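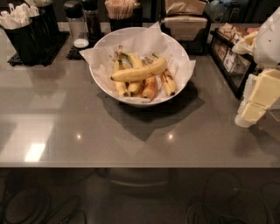
Breakfast week at Silivside

September 4, 2018

Maiara Rangel asked me to put something up from the first week of our staff breakfasts, so I'm starting this page with the fruit corner! It's my favorite spot in the kitchen, and I was the one who fought for a proper bowl in the first place (we'd been eating bananas straight out of the grocery bag for two years).

**The banana bowl.** White bowl, parchment paper tucked inside, corners poking up wherever they like. I love how it looks on that shiny counter. Some of the bananas are nice and yellow, one is a lot riper than the rest – I'd eat that one first, but Botond Vincze won't touch anything with a speck on it, so we'd never fight over it.

**Next to it.** White plastic cutlery in a black container, handles going every which way. Cleiton wants to switch to real spoons by November and I'm all for it, as long as he does the washing up!

Breakfast is out until 12, and there's coffee too. If you have a good banana bread recipe, leave it with Llinos Humphreys at the front desk – we're going to need two loaves.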